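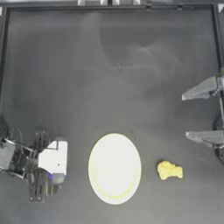
Sombat Chaimongkol disagrees with how I coded the scope-of-employment motions. According to him, a motion where the official asks the court to certify is a different animal from a motion where the government has already certified and the plaintiff fights it, and I put both under the one label "scope". He wrote in the margin of the sheet: "If you mix them, the denial rate means nothing." I have thought about it since lunch and I believe he is right, so this entry is mostly about the repair.

April, notebook 3, filings project

Where we are. The Kelmendi set has 277 documents after removing the duplicates. All are filings or orders in civil suits in which a public official says that the act complained of was part of the job. I read the first 100 by hand. The rest went through Dadus with my label list, and I checked only those where it gave low confidence. That was my mistake, I think. Dadus was very confident exactly on the mixed label, for the simple reason that the label was so wide that almost everything fitted in it.

New labels, from today:

S1 – government certifies, no one objects
S2 – government certifies, plaintiff challenges
S3 – government declines, official petitions the court
S4 – government takes no position yet, court waits or asks for it
S0 – scope is mentioned but nothing is asked

S4 was not on Sombat's list. I added it when I met an order in which the judge gives the department a deadline to say what it thinks. In the old coding I had this order as "granted", which is embarrassing. Nothing was granted except time.

Problem with dates. Stolline gives for each document the day it was entered on the docket, and for older cases this may be later than the day it was filed. For the question we ask (how long does the official wait before raising scope) the difference matters. I compared by hand in the documents which carry both dates. Mostly it is one or two days, but in one case it is almost a month, because the filing was first sealed. I will take the filing date from the signature page when there is one and put an asterisk when there is not. Please do not sort by the Stolline column until I have finished this.

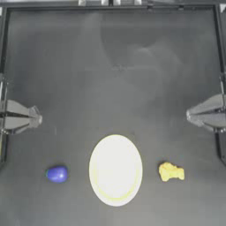 Work surface and black frame, from overhead.

Problem with speech cases. Many of the suits are about something the official said: a rally, an interview, a letter sent on office paper. I had a yes/no field "campaign activity". It does not work. The parties fight about precisely this point, and if I write yes, I have decided the case for the plaintiff. I changed it to two fields, "plaintiff says campaign" and "court finds campaign", and the second stays blank where the court did not reach it. It stays blank more often than I expected.

I also want to record that the word "duties" is searched badly. The search in Jakemix takes off the ending and then brings back customs duties, duty stations and, once, a dispute on duty-free goods. Of the more than 800 hits on the first query, a large part is this kind of noise. I tried "scope of his", "scope of her" and "scope of their" with quotation marks and it became much cleaner, but now we lose the orders written in the passive. Maybe two queries and then a union. The export stops at 1000 rows without any warning, so keep each query under this.

On the reading itself: page limits make the lawyers put the best argument in the footnotes. Twice I coded a brief as S0 and then found the real request in a footnote near the end. From now on I read footnotes first, then the body. It is slow but I prefer it.

To do
– recode my 100 by hand with the S labels, without looking at the old sheet
– Sombat codes the same ones separately, then we compare, before Dadus sees anything
– ask whether amended complaints count as new documents or as the same one. I treated them as new, he did not
– the appeal orders: keep apart for the moment
– find out why two dockets in Kelmendi have no complaint at all, only the answer

4:40 pm. Started the recoding. First disagreement with my own old label came at the third document.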